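4.2 Where cleaning tools are kept

The second part of the study dealt with small cleaning tools: hand brushes, dustpans, cloths and the short brooms that most people keep for quick jobs. We asked each participant to show us where these things were at the time of the visit, and then to tell us where they were supposed to be. The two answers often differed. Of the 81 rooms visited in February, most had a named place for the vacuum cleaner or mop, usually a closet or a corner behind a door. Far fewer had one for the dustpan.

We sorted the places into fixed and resting places. A fixed place is one the participant could name without looking, such as a hook, a drawer or the cabinet under the sink. A resting place is wherever the tool was last put down. Resting places were mostly surfaces at hand height or edges that something could lean on. Windowsills, radiators, the tops of machines and the sides of bookshelves all came up. Participants rarely thought of these as storage. One office worker at the Brilletti site told us the brush "lives in the kitchen" while it was lying on a shelf next to the printer paper, and she was surprised when we pointed to it.

Rooms used for both work and housekeeping gave us the most trouble in coding. In a kitchen the dustpan has few rivals for floor space, and people agree on what the room is for. In a room with desk chairs, cables and a household machine or two, the rules are less clear. Sweeping is done in short bursts between other tasks, and the person who sweeps may not be the one who put the tool away last time. The Dredov and Sarantis sites had 7 such rooms between them. We coded these twice, once by the first author and once by Kibet Chege, and settled the differences by going back to the visit notes.

The handle matters more than we expected when the study was planned. A dustpan with a short molded grip is usually laid flat or slid into a gap. One with a longer handle tends to be stood up or leaned, and so it needs something to lean against (Figure 2).

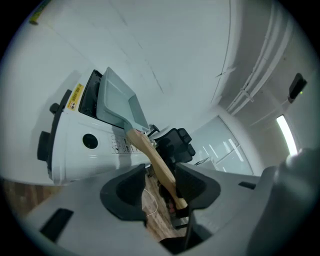
Figure 2. Dustpan with a wooden handle against a white appliance.

Leaned tools were also the ones most often described as being in the way. Participants said they slid down, got knocked over by chairs or had to be moved before a door or lid could be opened. Even so, few wanted to change the arrangement. Keeping the dustpan in sight was seen as a help – several people said they swept more often when they did not have to open a closet first. At the Brulik site two participants had put up hooks for this reason and then stopped using them within the month, as the hooks were on the far side of the room from where crumbs and dust collected.

We did not record how clean the floors were, and the notes cannot be used to say whether a fixed place leads to more sweeping or less. Section 4.3 turns to cloths and sponges, where drying was the main concern.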